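FOR IMMEDIATE RELEASE
Wed 13 January

Flernemix publishes results of household and shop-floor chore trials

Robots handled simple pick-and-place work well and struggled with liquids, cloth and anything out of its usual spot

Flernemix, a test house for service and light industrial automation, today published the results of a trial that asked whether robot arms now on the market can take over routine chores in homes, break rooms and small workshops. The short answer in the report is that they can do some of them, slowly, with a person nearby.

The trial covered 30 chores. Each was attempted many times, for a total of 2000 attempts, and every attempt was scored by a person who had not set up the equipment. The chores were chosen from lists kept by office managers, parts counter staff and people who clean their own kitchens. They include wiping a table, putting cups in a rack, making a coffee, folding a hand towel, sorting fasteners into bins, refilling a paper tray and closing a carton.

Of the 30 chores, 4 were rated ready for unattended use. These were sorting fasteners, moving cups from a rack to a shelf, loading a paper tray and stacking empty cartons of one size. All four involve rigid objects that start in a known place. The remaining chores were rated either "usable with supervision" or "not yet usable."

"People ask us if a robot can do the dishes, and we have to ask which dishes, in which sink, and who put them there," said Tadeusz Szczepańska, head of trials at Flernemix. "A cup standing upright on a flat shelf is fine. The same cup lying in a bowl with a spoon in it is a different job, and the arms we tested mostly could not do it."

How the trial was run

Work took place at two sites. Household and break room chores were done at the Flernemix building, on ordinary furniture and with appliances bought at retail. Shop-floor chores were done at Monti, a maker of door and cabinet hardware, on a bench next to a packing line that kept running during the trial.

The arms were controlled by Nudarer, a software package that learns a chore from demonstrations. An operator guides the arm through the work by hand or with a second arm, and the software uses those recordings to attempt the chore by itself. Chores were given up to 300 demonstrations each. Some needed far fewer. Towel folding used all 300 and was still rated not yet usable.

An attempt was counted as a success only if the chore was finished, nothing was damaged or spilled, and no person touched the equipment or the objects. Attempts that ended well after someone nudged a cup or straightened a carton were recorded as failures. Flernemix said this rule lowered the scores compared with earlier trials, which allowed one correction per attempt.

Speed was recorded but did not affect the ratings. In nearly every chore a person was faster. Staff at Monti said speed mattered less to them for jobs that could be left to run after the last shift, such as fastener sorting.

Making coffee

Coffee drew the most interest from the companies that supplied chore lists, and the report gives it a full section. It was broken into separate steps: placing the glass, pressing the button, waiting, removing the glass, and refilling the water tank. Placing an empty glass went well once the machine had been kept in one position on the table. When the machine was turned slightly between attempts, success dropped sharply until new demonstrations were added.

Refilling the tank was the weakest step. Clear plastic and water were both difficult for the cameras, and the arms often closed beside the tank or lifted it at an angle. The whole chore, start to finish, was rated not yet usable. Placing and removing the glass, taken alone, were rated usable with supervision.

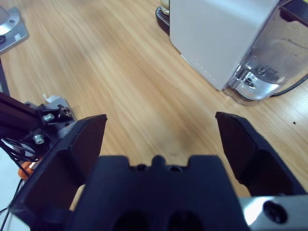

Gripper open over the tabletop, with the coffee machine and its clear water tank behind.

Wiping the table had mixed results. The arms could follow a path over the whole surface, but they did not reliably notice small crumbs or marks and go back for them. Supervisors ended up checking the table themselves, and several wrote in their notes that it would have been quicker to wipe it.

What comes next

A second round of trials is planned for December. It will drop the paper tray and carton stacking chores, which Flernemix considers settled, and add unloading a dishwasher, wiping up a small spill and restocking a hook rail. The second round will also use Plumon, a set of replaceable soft fingertips, to see how much of the trouble with glasses and tanks comes from the grip and how much comes from the cameras and software.

Monti will keep one arm on its bench for fastener sorting between now and then. The company has no plans to change staffing in the packing area.

"I would not buy one of these for my kitchen this year," Szczepańska said. "For a bench where the same four bins sit in the same place every night, I would look at the numbers. They are in the report, including the bad ones."

The full report, with scores for each chore and the scoring sheets used by the supervisors, is available free of charge from Flernemix on request. Companies that would like to suggest chores for the second round may send a written description of the work and the objects involved. Proprietary parts can be tested under a separate agreement.

About Flernemix

Flernemix carries out independent trials of service robots, handling equipment and related software for buyers and building operators. It does not sell or lease robots.

Media contact
Press office, Flernemix
Interviews with Tadeusz Szczepańska can be arranged through the press office.

###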